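Jirnus Home Help > Bathrooms > Storage and tidying

Where does everything go in a bathroom with one small mirror cabinet?

Posted by Plumness, 2 June 2022

Hello all! We've just moved into a flat in Zakbridge and I'm really pleased with it, but the bathroom is tiny. There's a white vanity with the basin let into the top, the toilet is right beside it, and the only wall storage is a mirror cabinet with open shelves on the left. I love the look of it (grey wall, white everything, warm floor) and I don't want to wreck that by screwing baskets all over the place. We're renting anyway, so drilling is out.
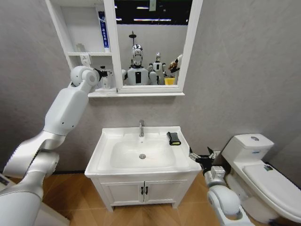

What I can't work out is which things deserve the shelves. At the moment it changes every day. The toothpaste goes up, the hand wash comes down, somebody shaves and it all gets shuffled again. I did a proper sort-out at the weekend and got rid of 11 half-used bottles, so I'm down to the things we really do use, and I'd like each of them to have a home before my sister comes to stay in July.

One more thing. There's an electrical socket in the back of the lower shelf space, so I'm a bit nervous about what I stand in front of it. And is it daft to keep anything on the flat part round the basin? It's so handy for the bits you grab with wet hands, but it does get splashed.

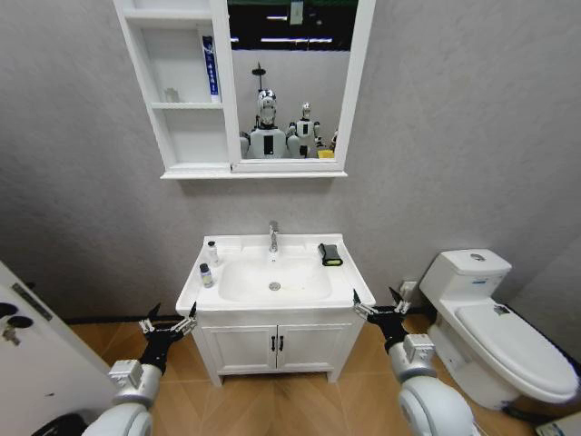

The vanity and cabinet, with a couple of small bottles still out on the left.

All ideas welcome, I'm enjoying this far more than I expected to!

Reply from tallshelf83

Lovely little room, and a very nice problem to have! I had almost the same set-up for seven years and the thing that changed it for me was sorting by height first and by person second. Stand the tallest thing against the divider, where it has something to lean on, and work outwards from there to the small stuff. A toothpaste tube in an upright pack is perfect for that spot. Little jars and cups can go at the far end, where you won't knock them reaching for something else.

Pump bottles belong on the lower shelf in my book. You can press a pump without lifting the bottle down, provided there's a bit of headroom over it, so check that before you buy a big one. I got caught out by a gorgeous tall one from the Jitaru shop in town - it went in beautifully and then I couldn't get my hand over the top.

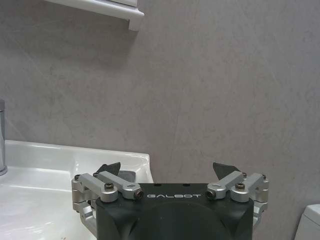
As for the flat bit round the basin, I'd allow two things and be strict about it. Hand soap is one. The other can be whatever you use last thing at night. Anything more and you stop wiping properly underneath, then you get those rings, and rings on white are a misery to shift. Once a week I take the lot off, wipe with a cloth and washing-up liquid, dry it and put it all back. Takes me as long as the kettle.

And do use the doors under the basin! Spare loo roll, cleaning things, the hairdryer, all in there, with a shallow tray at the front so small things don't vanish behind the pipes.

Reply from mopandgo

keep the socket side clear, put bottles the other end. ask your landlord what it's for if you dont know. also get fewer bottles lol

Reply from Plumness

Thank you both! Tallshelf, the height idea is brilliant and I've had a go already. Tall pack against the divider, small jar at the other end, bottles together underneath. It looks so much calmer and I keep going in just to admire it.

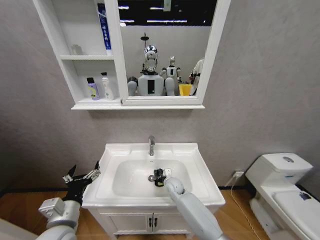 Jar and tall pack on the upper shelf, two bottles on the lower one.

I'll send the landlord a note about the socket today. I've also cut a strip of wipeable shelf liner for the lower shelf, left over from the kitchen, so drips from the pump won't sit on the paint. Does anyone know if that stuff leaves a mark when you peel it off? Mine is the sticky kind and I've only laid it loose so far.

Reply from tallshelf83

So glad it worked! Leave it loose, I would. The sticky sort came off mine in shreds and I was at it all afternoon with warm soapy water. If it slides about, a tiny blob of white tack at each corner holds it nicely and rolls off clean afterwards. Well, it did on my shelves, so try one corner at the back first. Enjoy having your sister to stay!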